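## 3. Arm setup and homing

Halima Okoro did the joint limits and I did the homing routine. We started from the Inonel config, which had the elbow offset out by 2 degrees, so every approach landed short of the pad. Danjuma Shehu found the wrong sign in the base file in February.

After the fix we ran 140 homing cycles in the simulator. The wrist still drifted on long runs -- we now re-zero it every 20 cycles. Gripper closing force stayed at the default.

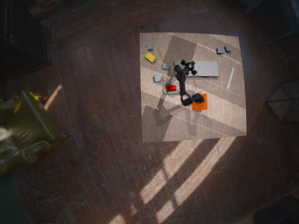

*Figure 4. Simulated arm with the gripper at the corner of the orange pad.*

Still to do: redo the wrist limits and rerun the cycles with the cubes moved closer to the base.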